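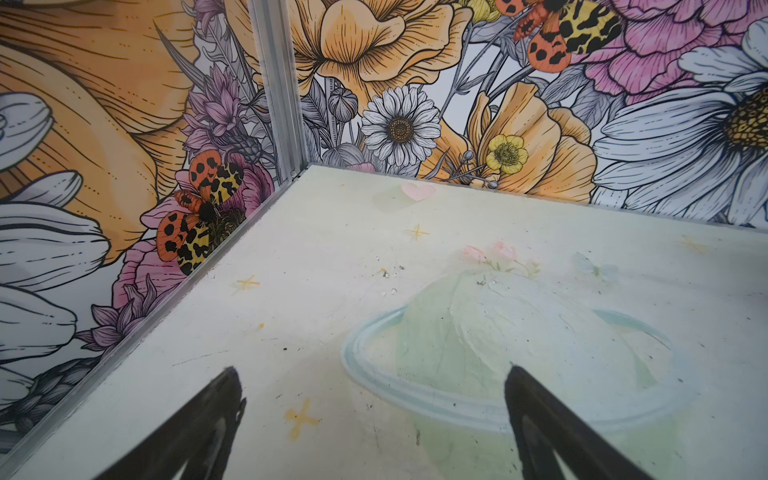
Houshang Dehghan wrote under my last post that a printed surface should never have been the base of a work area, and that I should pull it up and put down something plain. He had one with a world map on it and the oceans went first, then most of Canada. He also wanted to know what I clean mine with, so I'm answering both here.

I'm keeping the print. The planet with the ring has faded a lot, and the butterfly is faint enough that a visitor might miss it. The yellow stars have held up better. I don't mind. I bought the sheet because I liked the flowers on top of the planet, and I still like them. The scratches bother me more than the fading, and those I can't do anything about.

The walls are a different matter. They have the big flower print, the orange one and the white daisies with the black outlines, and nothing ever slides across them. If I were starting again I would put the print I cared about most on the walls and something cheap on the bottom. That is probably what Houshang is telling me, in fewer words.

Now the cleaning. For the first few months I used a kitchen spray called Flumden, which left streaks, so I'd wipe again with a dry cloth, and I suspect all that rubbing did some of the damage. These days I do it in this order. Everything comes out. I go over the surface with a soft brush, the kind sold for keyboards, and push the crumbs into one corner. Then I pick them up with a damp cloth, folded small. Then one pass with warm water and a drop of dish soap, and I let it dry. It takes less time than it did with the spray.

The crumbs are the main thing. Eraser bits, pencil dust, whatever comes off the bottom of a box. If you start with a wet cloth you drag all of it around and that makes new scratches. I knew this about cars and somehow never applied it to a table.

The corner where the two walls meet is awkward. There's a metal post, and a metal strip along the bottom of the wall, and dust packs in next to the strip. A cotton swab works. I tried a toothpick once and chipped it off inside the gap, and it's still in there.

The second half of the job is putting things back, and I've cut down on what goes back. I used to own a set of 96 markers from Rultness. I never used all of them, and most of the browns were the same brown. Last February I tested every one on scrap paper and threw out the dry ones. The doubles went to my sister. What's left fits in one tin with the lid closed.

Small round things are the worst to store flat. They roll, they get under the paper, and if a cap is loose you find out from the stain. So anything tube-shaped stands up now, glue sticks included, cap on top. 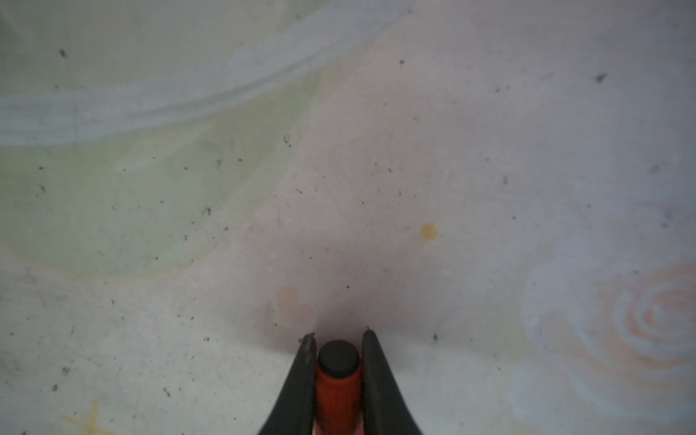 Caps get a push with the thumb before they go away. I do it even when I'm sure they're on. Color order I gave up on. I kept it going for two weeks and then stopped caring which red was next to which orange.

Paper goes elsewhere. I had a box of 500 sheets sitting in the work area for a year, taking up room, when I use maybe ten in an evening. The box is in the closet and a thin stack comes out with me.

A few people asked about covers. I looked at a clear mat from Taltar to lay over the print, and I may still get one. My worry is that grit will work its way underneath and I'll have scratches on two layers. If you have one and it has been down for more than a year, leave a comment and tell me what it looked like when you lifted it. Houshang, that goes for you too, if you ever covered the map.

Next post will be the scissors drawer, which is in bad shape.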